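The Lolta Box

Every month Leonor Pinheiro packed 200 boxes, and in February she had only 194 things to put in them.

The missing six were candles. Sadao Uchida made them in his kitchen in Abera, and he had never before sent a wrong number. She called him at 6 in the evening, when she knew he would be eating.

"I sent you all the good ones," he said.

"The people have paid, Sadao."

"They have paid for good ones."

She could hear his spoon against the bowl. Two years ago, when Lolta was only her and a borrowed van, he was the first maker who agreed to be in the box. He had asked for no contract. He had asked only that she write his name correctly on the card, and in the first month she wrote it wrong. She printed all the cards again and it cost her more than the candles.

"What is the matter with the six?" she asked.

"They lean."

"Everything leans a little."

"These lean like my uncle."

She laughed, but she did not want to. A company called Wulto had written to her that morning. They offered to buy Lolta, the list of subscribers and the name, and they wanted 4,000 boxes a month before the summer. The letter said that the makers would be "scaled or replaced." She had read this sentence while standing, and then she had sat down and read it one more time.
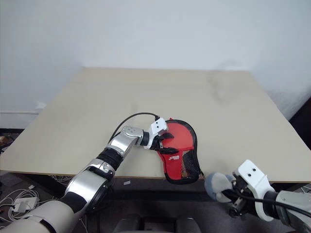 "Could you make 1,000 candles in a month?" she said.

The spoon stopped.

"Who is asking?"

"I am asking."

"No," he said. "Even if I do not sleep. Maybe I could make 300, and then my wife would leave me and I would have more room." He waited a moment. "Is this about a letter?"

"How do you know there is a letter?"

"They wrote to me also. They spelled my name very well."

Leonor looked at the order list in front of her. She knew many of the addresses by heart now, the woman with the two apartment numbers, the man who always moved.

"What did you answer them?"

"I used the letter to light the stove. Tomorrow I will make six more. You will have them on the afternoon bus, the driver is my neighbor."

"And the ones that lean?"

"Those I will send too," he said. "For you. Put them somewhere the customers cannot see."

She wrote "afternoon bus" on the back of the Wulto envelope and went to look for more paper to wrap them in.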